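Thread on the arms at our kitchen in Pokunville, because a few people asked how it's going. I work prep and have for six years. I'm not on the tech side, so this is the floor view.

Background first. Skillent runs the kitchen. We make boxed lunches and trays for schools and offices, over 900 trays on a normal day. There are 42 of us across two shifts. The arms came from a company called Indlow and went in last October.

They do two jobs for now. One line puts lids on trays, the other clears and resets the prep counters between batches. Lidding worked pretty much from the start. Counters are a different story.

A lid goes on the same tray in the same spot all day. A counter after a batch has whatever people left on it. Knives, produce, a pan, towels, somebody's marker. The arm has to decide what each thing is and then how to pick it up.

So a lot of the counter work gets practiced on a computer first. Indlow has a practice kitchen in software and they run the arm through it before anything changes on our floor. The last update got 1,000 practice runs before we saw it.

The part I didn't expect is that they want us in on it. Four of us from prep go upstairs for 30 minutes at the end of a shift and look at practice runs. We say what's wrong with what the arm is doing. Paid time, I asked.

What we say is mostly stuff you stop noticing after a year on the job. You deal with the knife before you deal with the food. You don't reach over a blade to get a towel. You don't leave a knife under anything. The software people had none of that written down, and to be fair neither did we.

Some of it was an argument. I put bread knives away first, no matter what. Lionel Bouvier, who runs second shift, clears the big things first so he can see the knives. We both had to explain ourselves to an engineer, and they ended up testing both ways.

Lionel's way was faster. Mine is what they went with for now. He has brought it up a few times.

What changed for us day to day: nobody was let go over it. Two people who did lids full time moved to packing. One likes it. The other put in for a transfer to the warehouse and got it, and I don't think she would have left otherwise. I'd rather say that than leave it out.

Wiping down and resetting used to be where you got to talk. You'd finish a batch, clear the counter with the person next to you and catch up. When the arm does it, you're already on the next batch. I didn't think I'd miss cleaning a counter.

On the good side, my wrists are better. Lids were hard on everybody's hands and we all took turns on them when the line was short. I haven't done a lid shift since the winter.

There's also a new job, sort of. They call it Rey, after the screen system the arms report to. Whoever is "on Rey" answers when an arm stops and asks for help. You look at what it's stuck on, pick an option or walk over and move the thing yourself. It pays a little more per hour.

The trouble is you can't really do prep while you're on Rey. For the first month they had people doing both. You'd be halfway through a case of cabbage, the screen would go off, gloves off, gloves on again. We complained and now it's a separate post for the shift – that took longer than it should have.

People ask if I'm worried. Some. The counters still need a person several times a shift, and management says that's the plan for now. "For now" is what they also said about keeping two people on lids. I've asked for something in writing about hours and I'm still waiting.

If your workplace is getting these, ask early who gets trained, what it pays, and whether the person watching the screen is also expected to do their old job. Ask before the install date if you can. It got harder to change things once the schedule was set.

I'm back upstairs tomorrow after shift. We're still on knives, and on what to do when there's a blade on the counter along with food and paper towels.

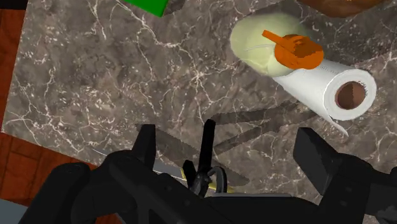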